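Undevlow: a morning at the open day for people who live alone

18/06/2017

I went because the leaflet said "solo living, done properly" and because the coach from town was free. I have lived alone for eleven years and wasn't aware I had been doing it improperly, but I'm always willing to be corrected if there is lunch.

Undevlow is a block of flats on the old Banier site, where they used to make buttons. The idea is that you rent a small private flat and share everything else: the kitchens, the laundry, a roof garden, something called a quiet floor. It opens properly in September. Until then there is one finished corridor and a great deal of plywood, and they walk you down the corridor as slowly as they can.

The welcome was given by Patricio Lorente, who has the title of Head of Belonging. He was perfectly pleasant. He told us that people who live alone are "under-hosted", and a woman in the second row wrote it down. I asked what it meant and he said it meant we had nobody to come home to. I said I'd understood that to be the point. He laughed and moved on to the slides.

There were a lot of slides. I learned that 3646 people have put their names on the interest list, though when a man behind me asked how many had paid a deposit, we were told that wasn't how they liked to measure interest. I would have thought a deposit was a very good way to measure it.

The show flat is nice enough. The bed folds into the wall, which I don't mind, and the window opens, which I had worried about. What I did mind was the cooking arrangement: one ring, one small sink, no oven. If you want to roast a potato you go to the shared kitchen, where there are 8 ovens for 300 flats. I did that sum on the back of the leaflet and then did it again. Mr Lorente's answer was that residents tend to find their rhythm. There are no residents yet.

I also went into the bathroom and shut the door, as I'd advise anyone to do. You can hear the corridor. I could hear two people discussing whether to get back on the coach.

After that came what the programme called the Afternoon Taster, at half past eleven in the morning. Several tables were set up downstairs with the sort of thing you might do of an evening if you lived there. There was bread from Gbeho, the café that is taking the ground floor corner, and it was the best part of the day by some distance. Dense, dark, proper crust. I had three slices and bought a loaf. There was a lady doing bookbinding, a man with house plants, and a technology table with headsets and controllers and so on.

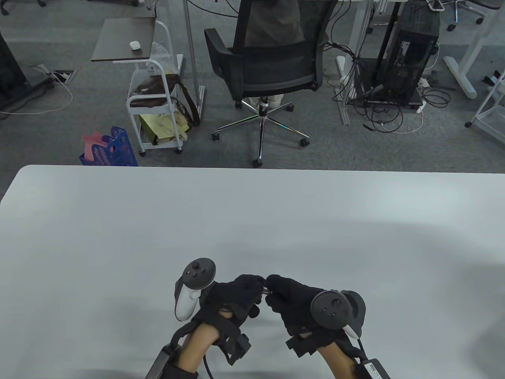
Gloves and controllers.

I'm not against any of it. My objection is to being told that I need a timetable. I came away with a printed week from an app called Meto, which every resident gets and which suggests what to do with each evening according to your "social appetite". I had filled in the form truthfully and it still gave me a supper club, a choir and a thing called Open Table where you sit down and see who turns up. There was one free evening on it, marked "Rest (optional)".

My own evenings go like this. I get in, I take my shoes off, I decide whether it's going to be toast. Sometimes I ring my sister and sometimes I let it ring when she rings me. I have never once wished for a notification about it.

To be fair to the place, not everyone there felt as I did. I sat on the coach beside a retired dental nurse who had recently moved here from the coast and knew no one, and she had signed up for a second visit. She liked the roof garden (we saw a drawing of the roof garden) and she liked the thought of somebody noticing if she fell over. I can't argue with that. I did ask her who exactly would notice, and she said she supposed the app.

Rents weren't on the leaflet. When pressed they said a price list would follow within 30 days, and that it would be "all in", without saying what was in. I asked about guests and was told two nights a month, booked ahead. I asked about cats and was told they were listening to feedback on cats.

The coach back was late. Take a coat if you go, and get to the bread early.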